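Speaker notes -- "The second cup: how we talk with guests in a small tea room"
Solomiia Kravets, Trimville evening talks, May

Before I begin
Check the microphone. Put the water on the left side, because last time I knocked it. Speak slowly. The talk is 30 minutes in the program but I should finish a little earlier and leave time for questions.

Opening
Good evening, and thank you that you came. My name is Solomiia. I keep a tea room in Bornby, on the street that goes down to the mill. Before this I worked for a long time in an office and I drank tea from a bag, standing, while I was reading messages. I tell you this so that you don't think I was born with a teapot in my hand.

I want to speak tonight about hospitality, and mostly about one small part of it: the moment when the guest has finished the first cup and has not yet decided to stay or to go.

(Pause here. Look at the people, not at the paper.)

My grandmother's kitchen
In Dmytriv, the village where my mother grew up, the first cup was given to everyone. The man who brought the mail got it. The neighbor who came to complain got it also, and she complained with the cup in her hand. It meant only: you are inside now, the door is closed, sit.

The second cup was different. For the second cup my grandmother sat down too. She took off her apron, and that was the sign. When she kept the apron on, you drank, you said thank you and you went home, and everybody understood this without a word.

Tell the story about the priest and the cherry jam if the room is in a good mood. If not, skip it -- it is long.

What I did wrong in the first year
When I opened the tea room I wanted to be very correct. I had read that good service is quick. So when a cup was empty, I took it away. I was proud how quickly I took it. Then one woman, a regular guest, said to me very kindly: "Every time you clean my table, I feel I should put on my coat."

I thought about this sentence for the whole winter. An empty cup on the table says that the guest still has a place there. If I remove it, I am ending the visit for her.

Now we have a rule. We do not take the cup before the guest stands up, or before she pushes it away with her own hand. The table looks a little less tidy and people stay longer. I did not measure this. I only notice that I light the lamps now with people still sitting.

(If somebody asks about money: yes, it is a real question. A guest who sits 2 hours with one pot does not pay my rent. But she comes back, and she brings her sister.)

The question we ask
Next part is about language. I learned English as an adult, so I listen to small phrases more carefully than perhaps you do.

"Are you finished?" I don't like it. It sounds as if the guest was doing a task.
"Can I get you anything else?" This is polite, but the easy answer is "no, thank you," and then the conversation is closed.
"Shall I bring more hot water?" I like this one best. It costs nothing, it is a small offer, and to say yes is not a big decision.

Ask the audience: what do people say in your house, when they want the guest to stay? Take 3 answers, not more. Repeat each answer into the microphone so the back rows can hear.

When the guest wants to leave
I must be fair to the other side. There is a hospitality that is like a locked gate. My uncle was such a host. You stood up, he filled your plate. You put on one shoe, he opened another bottle. We laughed about it, but my father started to visit him less.

So the second cup must be possible to refuse. I offer it one time. If the guest says no, I believe her. In Dmytriv you had to refuse twice and accept the third time, and this caused much confusion when I came here and refused a cake that I wanted very much.

Two cups at home
For this part, change the slide and wait a moment. 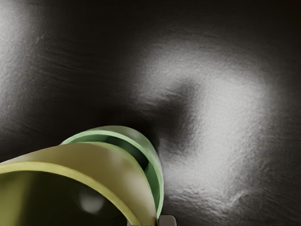 Slide: Yellow cup, green cup, dark surface (computer rendering)

At home I recommend to put out 2 cups even when you are alone. I know how it sounds. But when the second one is already standing there, and somebody rings the bell, you don't begin with searching in the cupboard and saying sorry. You begin with pouring. The cups don't need to match. My grandmother's never did, and people chose their favorites and were a little offended when another person got them.

Young people tell me they don't invite guests because the apartment is too small or not clean. I answer that I have sat in very beautiful living rooms where I was afraid to put down my spoon.

Practical things, if there is time
-- Warm the pot first.
-- Put the sugar where the guest can reach it without asking.
-- Phone in another room. Mine lives in the bread box.
-- Sit down. A host who is standing makes everybody hurry.

Closing
Thank Dedness for the tea leaves they gave for this evening. Say that the pots are on the table by the door, and that the hall is ours until half past nine.

Then questions. Don't forget to take off the microphone before I go to pour.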